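Ikik Releases Floor-Level Storage and Cord Management Line for Converted Brick Workspaces

Cendus panels, Pascual cord guides and Zonum ledge trays enter general distribution in January

Ikik, a supplier of interior fittings for small commercial buildings, announced the release of three product groups intended for open rooms with concrete floors, brick walls and exposed ceiling services. The products address the storage of small goods, the routing of low-voltage cords across open floor, and the use of window ledges as working surfaces. All three groups are available through existing Ikik dealers beginning in January.

The release follows a fit-out study carried out in a single converted workspace. The room has a mottled gray polished concrete floor, a red-brown brick wall laid in regular courses and a white ceiling of ribbed panels. The study recorded which items were left on the floor, which were placed on the window ledge and where cords crossed open ground between the two.
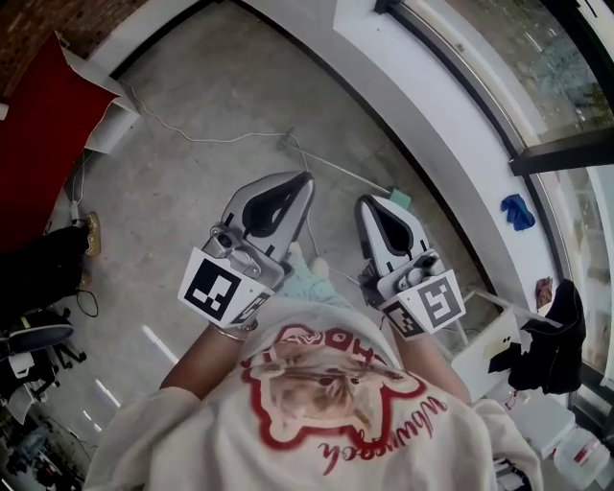

Loose cords were identified as the first item for correction. Light-colored cords have low contrast against polished concrete and tend to migrate when chairs, boxes and bags are moved. Ikik recommends that any cord crossing a walking route be fixed at intervals no greater than 16 inches and that connectors be located at the wall or the ledge. A plug should not be left at mid-floor under any condition.

The Pascual cord guide is a low-profile channel with a removable cover. It is supplied in straight, corner and tee sections, in gray and white. The channel is held to sealed or polished concrete by a removable adhesive strip and requires no drilling. The cover can be lifted by hand along its full length, so that a cord can be added or withdrawn without disturbing the base. The finished profile is beveled on both long edges to reduce the risk of tripping.

The Zonum ledge tray is designed for window ledges that follow a curve. Rigid trays leave a gap along a curved edge, and small items fall through it. The Zonum tray is built from 5 linked segments that adjust to the line of the ledge and lock with a quarter turn. A raised lip along the room side retains cloths, sponges and small hand items. The tray is not intended for liquids. Plastic jugs and other containers holding liquid should be stored at floor level, upright, against a wall and away from any cord route.

The Cendus panel is a freestanding storage back for use in front of masonry. Many tenants of brick buildings are not permitted to drill into the wall, and boxes and boards are often leaned against it as a result. The Cendus panel stands on a weighted foot, clears the wall by 2 inches and accepts hooks, shelves and bag hangers at fixed positions. The clearance allows air to pass behind the panel and keeps stored goods from contact with the brick face.

Ceiling conditions were also reviewed. In rooms where pipes are bundled at the junction of ceiling and wall, upper shelving can block access for inspection. Cendus panels are therefore limited in height, and no component in the range attaches to a pipe, beam or ceiling panel. 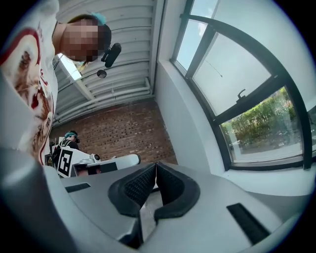 Daylight was treated as a separate layout factor. Bright overhead openings can produce uneven light across a work area, with glare on white surfaces and low visibility in the corners. Ikik advises placing storage where labels can be read without a hand lamp and leaving the brightest floor area for tasks that require close handwork. A matte finish is standard on all Cendus and Zonum parts.

Load testing was conducted on production samples. The Cendus panel was cycled 4,000 times with hooks loaded to their rated limit, and the Zonum segment lock was subjected to the same number of open and close operations. No lock or hook failures were recorded. Adhesive strips for the Pascual guide were tested on sealed, polished and painted concrete. Painted surfaces gave variable results, and a trial section is advised before full installation.

Installation of the complete set requires one person and a tape measure. The recommended sequence is as follows:

Clear the floor and remove all items from the ledge.
Sweep the floor and wipe the cord route with a dry cloth.
Position the Cendus panels and check that each foot sits flat.
Fit the Zonum segments to the ledge and lock them.
Lay the Pascual base, insert the cords and close the cover.
Return stored items, with the heaviest at the lowest level.

Adhesive strips reach full strength overnight. The channel should not be walked on during that period.

Pricing and Availability

The starter set is priced at $379 and includes one Cendus panel, one Zonum tray and a package of Pascual straight and corner sections. Tee sections, additional hooks and replacement adhesive strips are sold separately. Dealers may order individual components in carton quantities. Installation sheets and dimensional drawings are supplied with each carton and can be requested in advance from the Ikik dealer desk.

About Ikik

Ikik designs and distributes storage, cord routing and surface fittings for workshops, studios and small offices. Its products are sold through independent dealers.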